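Paper people, this one's for you
Raudsepp Paper Notes · September 11, 2022

1/ Big print job this weekend and I have thoughts about handling a thick stack of loose pages. I love this stuff!! Thread. 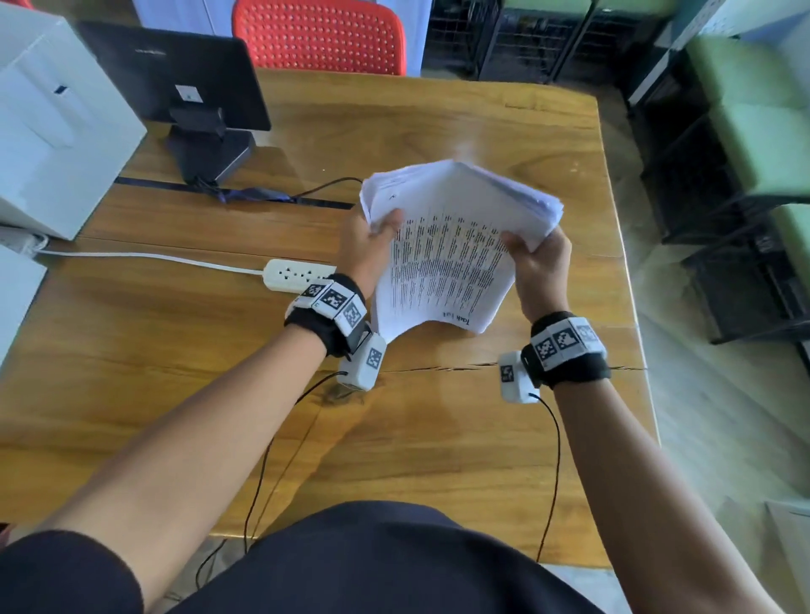 2/ Flex before you square. Hold the stack at the lower corners, thumbs on top, and bend it up into a curve so the sheets slide against each other. You want air in there — fresh printouts cling like crazy.

3/ Let go of one side, let it settle, flex again. I do this 2 times for anything thin and more for a real brick like this one (Task list on top).

4/ THEN tap it on the table. Long edge first, short edge next, long edge again. Soft taps! If you slam it the bottom corners curl and they stay curled forever.

5/ A wooden table is so good for this. I used to do it on a glass desk at the Cornthorpe office and the whole pile would skate away from me.

6/ Dry hands are the enemy. A little dab of that waxy fingertip stuff and you can turn pages all afternoon. My tin has lasted about 7 months and I'm maybe halfway down.

7/ Somebody asked about staples. For a stack this size, no, please, use a binder clip or punch it and put it in a ring binder. I split mine into packets of 28 or so if other people have to carry them around.

8/ Oh and check which way is up before you punch. I have punched the wrong side of an entire handout and had to print it all over again, in June, with the AC out.

9/ Okay that's it, go fan some paper, it's the best sound in the world. Tell me your tricks, I want all of them!

Contact · © 2022 Raudsepp Paper Notes · Back to top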